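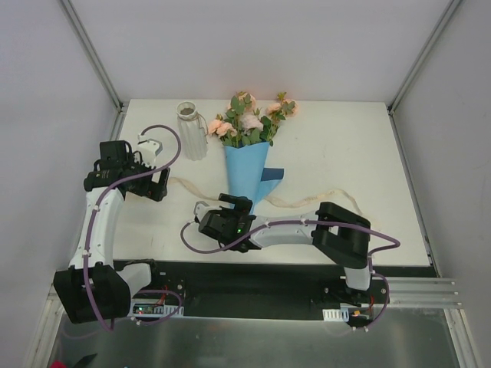 ### 4.3 The stall at the ribbon

Of the 306 bouquet-wrapping episodes we ran in September, 31 ended in what our log politely calls an "unplanned hold." The arms stop, the motors stay powered, and everyone in the room looks at Bořivoj Doležal, who wrote the watchdog.

The setup is shown in Figure 4. Two arms share one tabletop, with the bouquet in its paper cone between them, the ribbon laid out on either side of the stems, and the vase on the left. The right gripper is meant to keep the narrow end of the cone still while the left one picks up the ribbon. Paper is a poor thing to hold. Squeeze lightly and the cone rolls; squeeze hard and the tip folds flat, the fingers close further than the controller expects, and the controller decides it has dropped something.

What followed was worse than the fold. Having decided that its hand was empty, the right arm went back to search for the cone it was still holding, and took the bouquet along. In 19 of the 31 holds the watchdog tripped on joint torque within a second. In the other 12 it tripped only after the flowers had reached the vase. The vase was knocked over in four of these and has been glued once, by Clodagh Rafferty, who would like this noted.

We first blamed the cables. Each forearm carries one in clips, with slack left near the gripper, and a snag would have explained the torque readings nicely. Zdislava Vaněk replayed all 31 logs and found no snag in any of them. We retied the cables anyway — it made us feel better and changed nothing.

The fault was in the grasp check, which compared finger width to a single fixed threshold. That value had been set on a Lustach cardboard tube, an object with far better manners than gift wrap. The revised check also requires motor current to fall before a grasp is declared lost, and it blocks any search motion while the other gripper is closed on the ribbon.

**Figure 4.** Two-arm workspace for the wrapping task, with the right gripper at the tip of the cone and the left gripper empty-handed beside the vase.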